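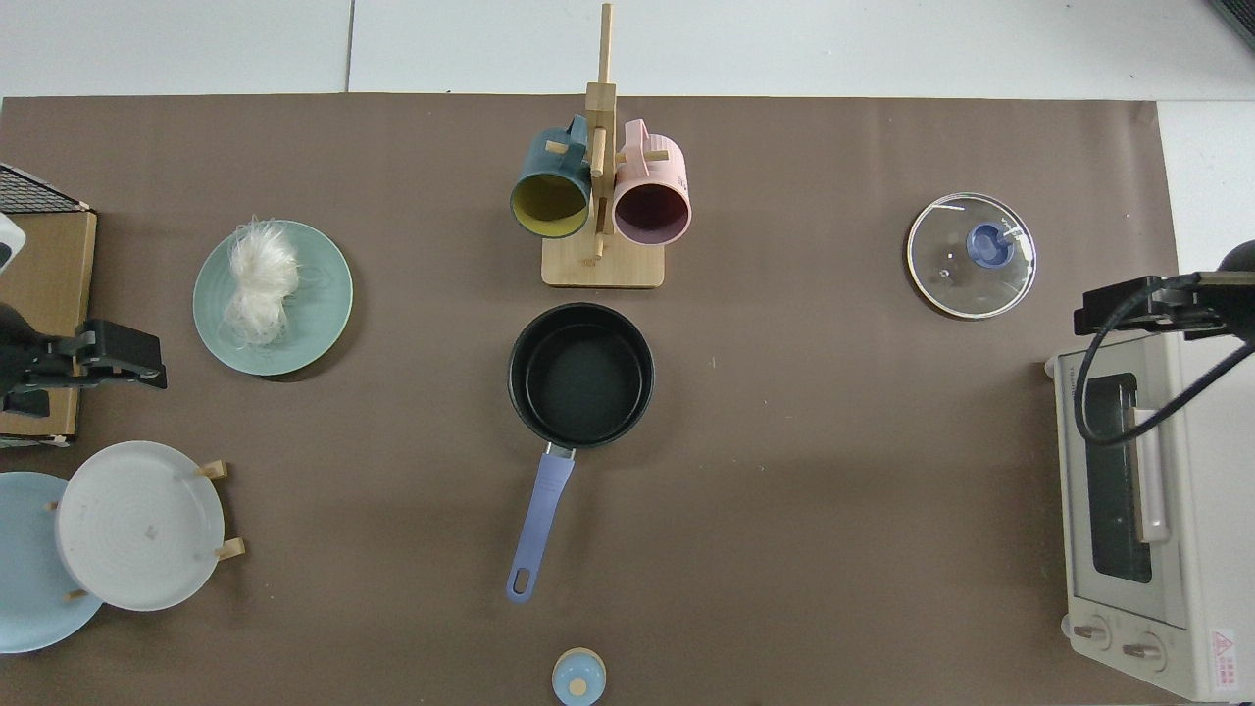 Resetting the grippers on the kitchen cell after a finger change

The fingers on our Parkeck cell must be changed when the tips become worn, and after every change both grippers have to be set up again. If you skip this, the arms will still move, but they will close a little beside the object, and thin handles are the first thing they miss. I do the reset with the kitchen items already laid out on the brown paper mat, with the saucepan in the middle and its handle pointing down towards the bottom of the mat, so the handle can serve as the test for the last step. The mugs stay on their wooden tree, the glass lid lies at the right.

What you need

A 2 mm hex key, a soft cloth, the Nudden gauge block and the cell notebook. The new fingers should come from the same Steiner packet. Do not mix old and new.

Step 1. Stop the cell

Press the stop button and wait until the brake lamps are on. Then turn the key switch to Service and take the key with you.

Step 2. Fit the fingers

Loosen the two screws on each finger, pull the finger straight out and wipe the seat with the cloth. Push the new one in until it stops. Tighten the screws by hand only, a quarter turn at a time and changing from one screw to the other.

Step 3. Set the zero

Open the Lodon panel and choose Gripper, then Zero. Close the fingers with no object between them. Wait until the number is steady and press Save. Repeat for the second gripper - they do not share a zero, even if the panel shows them on one page.

Step 4. Check the opening

Put the gauge block between the fingers and close slowly. Our left gripper reads 779 counts on the block and the right one should read the same. If one of them is different, go back to step 2, usually a finger is not fully in its seat.

Step 5. Set the force

Write 550 in the force field. The field accepts up to 1000, but this is too much for plates and mugs.

Step 6. Check the cable

Move each arm by hand through its whole range and watch the cable. It may hang in a loop, but it must not catch on the toaster oven door.

Step 7. Test on the handle

Run the slow pick on the saucepan handle. Both fingers should touch it at the same moment. If the pan turns on the mat, one finger arrives first, and you should do step 3 again.

Write the new values in the notebook with your initials. Kirsty Staniforth keeps the older pages, in case you want to compare with the values from July.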